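Open day at Ovdale: a kitchen before the robot gets one

Marleny Muñoz had 161 people through the Konudico lab in Ovdale on June 15, 2024, and most of them asked when they could buy one. "I told them we don't sell anything yet," she says. "We sell hours to other companies, when we're lucky."

Muñoz runs the simulation group, four people in all. They build virtual rooms in which an arm can practice before anyone lets it near real dishes. The kitchen, called Kombo, was started in February and took some 85 days to get right. "The sink was the worst part -- metal is hard to light."

Zachary Campbell gave the demonstrations on a large screen, three in the morning and more after lunch. He kept the talk short. "People want to see it move," he says. "Kids wanted it to knock the glasses off the shelf. I let one of them try."
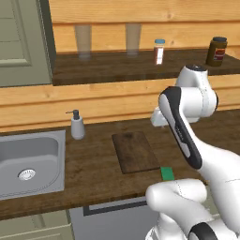 The robot arm over the counter in the simulated kitchen. Konudico

Visitors also asked whether practice on a screen carries over to a real counter. Campbell says some of it does. "Reaching is fine. Picking up something soft, like a sponge, is where we still lose time."

Muñoz would like to hold another open day next year, in a bigger room. "We ran out of chairs," she says.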